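Zadora Color by Mail: Frequently Asked Questions

What do you do, exactly?

You tell us about a room and we tell you what color to paint it. People have been doing this for free at family dinners for a long time, and we charge for it on the theory that we won't bring it up again at Thanksgiving.

You fill in a four-page form, mail us whatever bits of the room will fit in an envelope, and get back a written plan with painted cards. The plan covers walls, trim, ceiling and doors. It doesn't cover furniture, though if your couch is going to fight with everything we suggest, we'll mention the couch once.

Who is "we"?

Uriel Iturra mixes the colors and paints the cards. Brayden Bergeron writes the plans, answers the phone and wrote this page. Uriel has asked me to say that the opinions on beige are mine alone.

How much is it?

One room is $300. A second room ordered at the same time is half that. Hallways count as rooms if they have a window and as part of the next room if they don't. Someone will write to argue about a hallway with a skylight. A skylight is a window.

Why do I have to mail things? Can't I send a photo from my phone?

You can send one, and I'll enjoy looking at your house. Uriel won't match from it. Phones make up their minds about color before you get a say, and the screen you look at afterward has opinions too. We once had a customer whose kitchen went from mint to gray to a sort of hospital blue over the course of one email thread. The sample she mailed in was cream.

So mail us something. A chip of the old paint, a scrap of the curtain, the offcut from behind the radiator. If you can't part with any of it, there's a loan set of cards we can send for you to hold against things and write down the closest number. Bring the card right up to the surface, and do it at noon and again at 8 p.m. with the lamps on. If you get two different numbers, send us both.

How long does it take?

The plan goes out 10 days after your envelope arrives. In January it takes a bit longer, when half the country has spent two weeks indoors looking at its own walls.

What's the beige situation?

There's no situation. I'll recommend beige when beige is right, and it has been right twice.

I want white walls. Do I need you?

Probably more than the people who want green do. White is the hardest thing we're asked for. Every white leans toward something — pink, yellow, blue, a faint and terrible green — and you won't see which way yours leans until there are two coats up and the ladder is back in the garage. Tell us which way the windows face and what's outside them. A big lawn will turn a white room green by the middle of the afternoon, and a brick building across the street will do much the same in pink.

My floor is staying. Does that matter?

It matters more than anything else on the form, and it's the box people leave blank. The floor is the biggest piece of color you aren't planning to change, and it throws light up onto whatever you put on the walls. 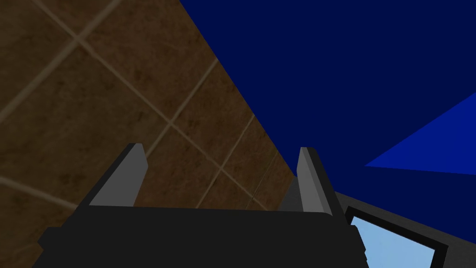
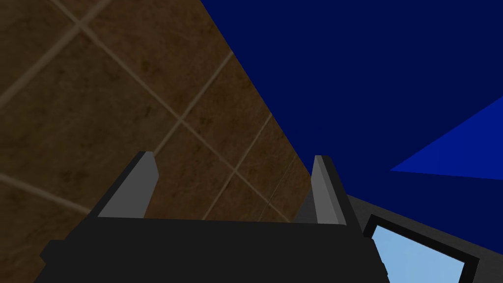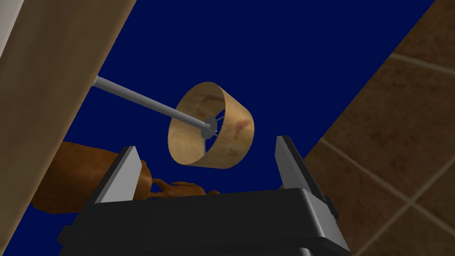 Most of the floor questions we get come down to whether the walls should match. They shouldn't. Matching walls to a floor gives you the feeling of living in a shoebox, however nice the shoes were. What we do is pick one minor color out of the floor and go a long way from the rest of it. Take the brown tile in the first picture: it's a medium brown, but there are darker blotches in it, lighter tan patches, and pale grout running between the lot. If you told us "brown floor," we'd have to guess. If you told us about the tan and the pale grout, Uriel would likely start the trim near the grout and leave the brown to look after itself. The same picture has a deep navy right up against the tile, and I'll say for the record that I like navy next to brown and have lost this argument at work several times. On the form, write down every color you can find in the floor, including the ones you're pretending aren't there.

What if my floor is carpet?

Pull a tuft from inside a closet. If you're renting, pull a small tuft.

What if I'm renting in general?

Read your lease first. Some landlords want it put back the way it was, in which case ask them the name of the color it is now. They won't know. Paint a card with our loan set beside it and write down the closest number before you open a can, and keep that number somewhere you'll find it when you move. We keep a copy of every plan too, so if you lose yours we can send another.

Which brand of paint do you use?

Any brand. The plan gives a recipe that a decent paint counter can match, and the painted card goes along with you in case they can't. For ourselves we use the Flolteck flat on walls and grumble about the price. Their lids don't reseal as well as they should, so we keep plastic wrap under ours.

Please don't take the card to the counter and come home with "something close that was on sale." We can tell when you do this. You write to us saying the color came out wrong, and there's a certain tone.

Flat, eggshell, satin or gloss?

Flat hides bad plaster and shows fingerprints. Gloss does the reverse. If you have children and bad plaster, eggshell, and lower your hopes. Doors and trim can be satin unless the doors are good ones, and then they can be as shiny as you like. Bathrooms get whatever the can says is for bathrooms. We have no romance about bathrooms.

Do I paint the ceiling?

Yes. I know. The plan always includes the ceiling, and people always write back to ask whether it's necessary. An old ceiling next to new walls looks like an old ceiling that has been told on. Do it first so the drips land on something you haven't done yet.

What's the loan set?

A box of hand-painted cards, numbered on the back, that Uriel has been adding to for years. There are more than 1,000 in it. We ask for a deposit and for the cards back in order. They've never come back in order. The last card is a green called Flellovov, after the village Uriel's grandmother came from, and every borrower falls for it. It looks good in about one room in the country. If you think it's yours, send us the window direction and we'll talk you down gently.

Can you settle a disagreement between me and my husband/wife/sister/roommate?

We can write a plan. Each of you should fill in your own form, separately, and mail both in the same envelope. Don't show each other first. Where the answers overlap, we start there. Where they don't, we'll choose the one with more reasons written next to it. "I just like it" counts as a reason. "My mother has it" counts against you.

I followed the plan and I hate it.

First, wait until it's dry, the furniture is back and you've slept. A freshly painted empty room looks like a mistake whatever color it is. If you still hate it after two weeks, write and say what you hate, and we'll redo the plan once at no charge. We can't pay for the paint. We'll feel bad about the paint.

Do you do outsides?

Front doors only. We tried whole houses for one summer and heard from a number of neighbors.

Can I visit?

Yes, mornings, if you call ahead. We're at 339 McGrath Road in Zadora, upstairs, the door with eleven test patches on it. Parking is behind the building. The stairwell belongs to the landlord and is a color we had nothing to do with.

Where do I get the form?

Call or write and we'll mail one. It comes with a return envelope that's slightly too small for most floor samples. We have ordered bigger ones. Until they arrive, please don't fold your tile.

Contact: Zadora Color by Mail, 339 McGrath Road, Zadora | © Iturra & Bergeron, all rights reserved | Back to top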